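Kelleo Packing Station: Grip-Force Fault Gallery

Published by Primari, Laboratory Safety Office, 30 September 2023

The pictures on this page accompany incident report 496, which concerns a grip-force fault on the two-arm packing station. During a run of 900 placements, the right arm closed past its set limit 30 times and crushed cartons. No one was injured. The report was prepared by Gizella Szénási and reviewed by Musyoka Makokha.

1. Both arms at the table
The task is to place medicine boxes and small containers in a clear plastic tray. The fault was confined to the right arm – the left arm stayed within limits throughout the run.
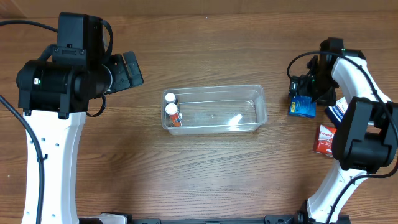
2. Approach to the tray
Closing speed is set during the approach. The controller log shows that the force limit was read from an outdated settings file.

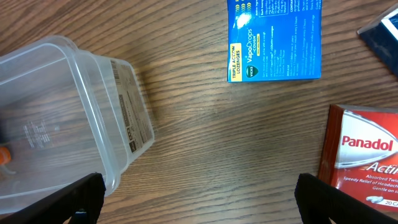

Gripper fingers between the clear container and a red Panadol box.

3. Carrying a box
Cartons give way sooner than bottles, and the damage was at first put down to poor stock. Triin Kivi compared the logs and traced it to the controller.

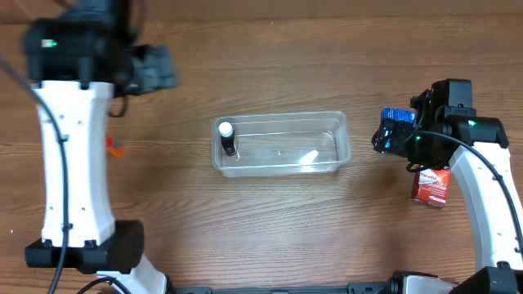
The settings file has been replaced, and the station now stops if the limit read at startup differs from the approved value. Operators must not clear this stop themselves.

4. Placement
Release height was also checked and found to be correct. 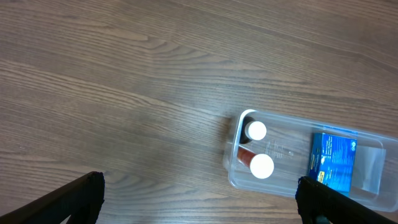 Staff who use the station should read the revised operating sheet before their next session. Questions about the report may be sent to Vija Ramanauskas at the Safety Office – please quote the report number.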